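Wrist camera first, second arm later

I finally finished the equipment list for next year, and I am way too happy about a spreadsheet! Three tabs, color coded, and a column called "do we really need this" that I filled in last and that cut the total by a lot.

Some background for anyone new to the blog. We run a small shop that rebuilds gearboxes for packaging machines, and since March we've had one robot arm doing practice work on the bench. I wrote about the arm itself in an earlier post. What I didn't write about is everything you end up buying around it, and that's where most of this budget goes.

The first line is fingers. I had two quotes, one from Zukus for a machined set and one from Porinora for a printed set with replaceable grip strips. Zukus makes a beautiful part, and they were very patient with my emails, but the lead time was 12 weeks and every change in gear size meant a new order. The Porinora fingers come in packs, the strips are sold separately, and I can swap a pair before my coffee gets cold. I'm planning on 12 pairs for the year. We go through strips faster than I expected (steel teeth are not kind to anything soft), so they get their own row now instead of hiding under "misc." 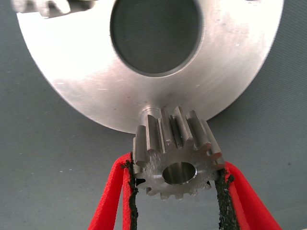 Spur gear in the red fingers, right at the edge of the big aluminum disk.

Small gears are what I'm budgeting around. Big parts are easy — you can be a little off and still get a good grab. With a little spur gear the bore has to line up with the shaft and the teeth have to land where they should, and the view from the wrist is what lets me see how far off we are. So the camera is line two, and it's the upgrade I'm most excited about. The one we have is fine up close, but bare metal throws reflections all over the place. I've put in for a better lens and a small diffused light from Saludo that clips on beside it.

Line three is fixtures. I want a base plate with a proper hole pattern so we stop measuring everything from the corner of the bench. I priced 7 of them, and the spread was wild. The most expensive cost more than our drill press! I went with one near the bottom that had the right thread size, and I'll spend the difference on dowel pins and clamps.

Then software. Flemeo charges by the seat, and we only need one, so that stays as it is. I did ask about the training package and moved it to the second half of the year.

The second arm is on the list too, on the tab labeled "later." I had it on the first tab for a whole month. Then I added up installation, guarding, another set of fingers, another camera, and the electrician, and the real number came out 43 percent higher than the quote. If you're planning for one of these, put those rows in before you fall in love with the price of the arm. I learned that one the slow way.

Still open: spare cables. I have no idea how many to order. If you run a wrist camera every day, tell me in the comments how long yours last, and whether you paid extra for the high-flex kind.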